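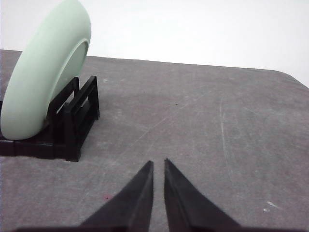

Figure 3. Pale green ring in a black plastic holder on a tabletop.

3.2 Colour naming at the green boundary

Participants were asked to name the colour of everyday objects in their first language and then, after a short break, in English. The wordlist followed Tefera's earlier elicitation sheet, with the two terms for blue-green merged into a single entry. Sessions were held in Cornness and Dedon, and 102 speakers completed both halves. Recordings with fewer than 30 usable responses were left out, leaving 2,436 naming events for analysis.

Pale greens gave the least agreement. Speakers from Dedon tended to use a basic term with a modifier ("weak green", "milk green"), while those from Cornness more often used a source term taken from a plant or food. The difference held when age was entered in the model but weakened when years of schooling were added. Saturated greens showed no such split.

Responses were coded twice. Where the coders differed, the form was checked against the Assefa glossary, and forms missing from it were marked as unclassified. Compounds were counted once under their head noun. Hesitations and self-corrections were kept in the transcript, but only the final form was scored. Naming times are reported in Section 3.3, where any response slower than 2,000 ms is treated separately.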